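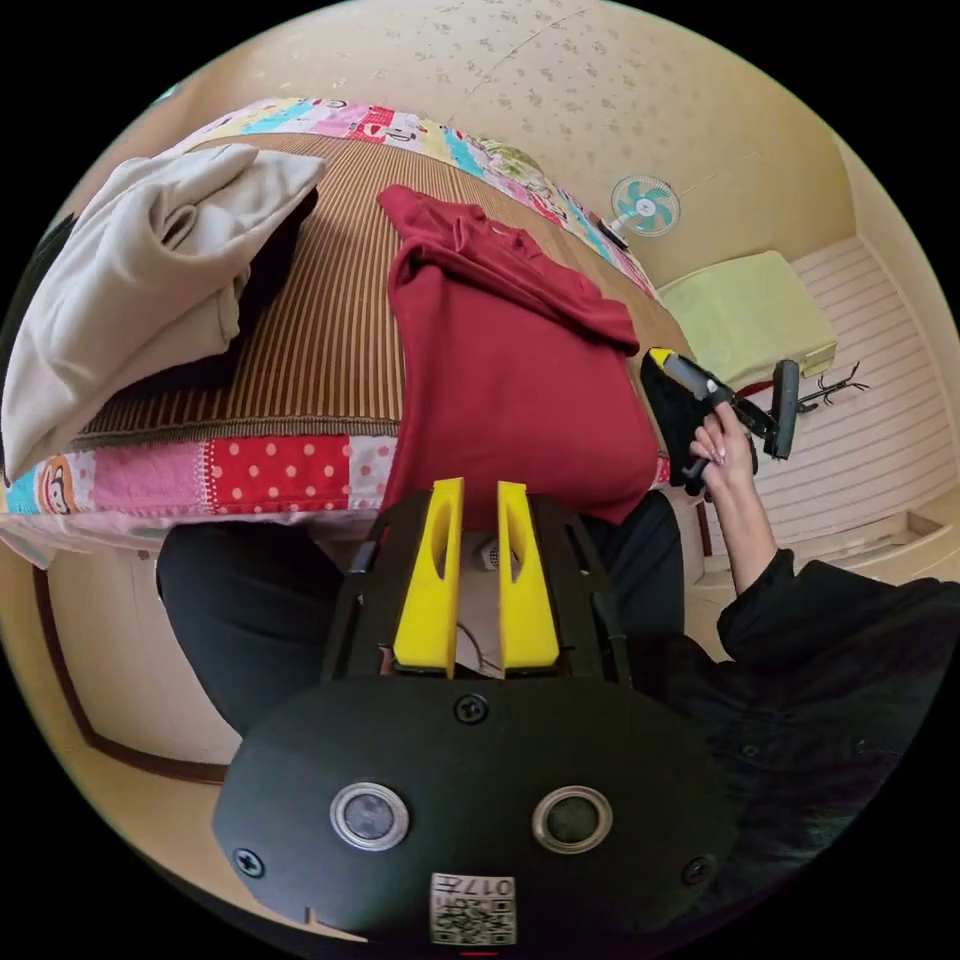 Robot training data now comes from real bedrooms

5/13/21. The research group of Arnis, together with the software company Privisora, has published the first results of its project Zutell. The project studies how robots can learn housework from people who carry a gripper in the hand and do the task themselves. No robot arm is needed during the recording.

In this first stage the work took place in private homes in the Goodwin district. The group recorded 435 short demonstrations in 28 bedrooms, mostly with clothes and small things which lie on a bed. The camera is fixed to the gripper, so it sees the yellow fingers, the object and a large part of the room at the same time. For the learning program this is important, as a robot will later have the same view.
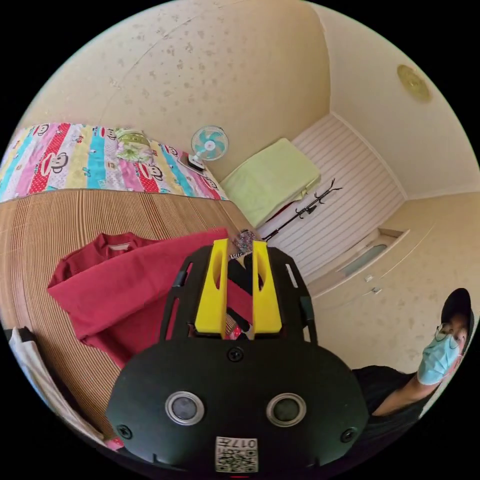 A small patterned packet near the tips of the gripper fingers, with a red garment on the mat beside it.

According to the report, the program learned better from many different rooms than from many repetitions in the same room. When the group trained it with 138 demonstrations taken from all the homes, it made fewer mistakes than a program trained with the same number from only 2 homes. Small packets were the easiest objects. Shirts and other soft clothes stay difficult, and the group writes that the program often chooses a wrong place to take hold of the cloth.

The next recordings are planned for July and will be made in kitchens. Privisora will also test a lighter handle, after several participants said that the hand becomes tired in long sessions. The full report can be requested from the project office of Zutell.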